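Subject: Re: [homefix] reupholstering vs. just buying new?
From: Toivo Koskela
Date: Saturday, April 27, 2024

Hi all, 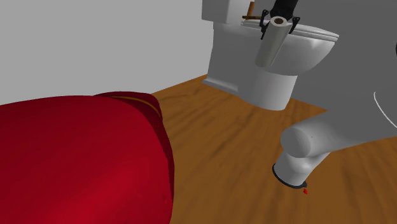
Sorry for the slow answer, we've been up to our ears in foam dust over at my sister's place! Quoting Milura so I don't lose track of what was asked:

> Has anyone on the list redone a padded chair at home, start to finish?
> I got a quote of $565 from the shop on Kula Street and nearly fell over.
> The seat is sagging and the piping has come away at the back. Frame is
> solid. Is it worth trying myself or will I hate my life?
> - Milura

You'll hate your life for one weekend and then you'll be fine. I've done 6 chairs now (the first one is in the garage and we don't talk about it) and the frame is the part that matters, so if yours is solid I'd go for it.

Take photos before you pull anything off, and keep every old piece of fabric, even the gross ones, because they're your patterns. I wrote on mine with a marker, "left arm, inside," "left arm, outside," that sort of thing, and I still got two of them backwards.

For the sag, check the webbing first. People go straight to new foam and then wonder why they're still sitting in a hole. Mine had over 30 years on it and just crumbled when I poked it. New webbing was cheap, the stretcher tool I borrowed from Lencho.

Piping is fiddly but you can buy it ready made. If you're making your own, cut the strips on the bias! I skipped that once and it puckered at every corner. Use a zipper foot and go slow.

Staples: get a real staple puller. I used a butter knife for the first three chairs and have a scar to show for it.

Anyway, I have maybe 3 yards of batting left over and a bag of tacks, yours if you want to come by. I'm around most evenings until the middle of May.

Toivo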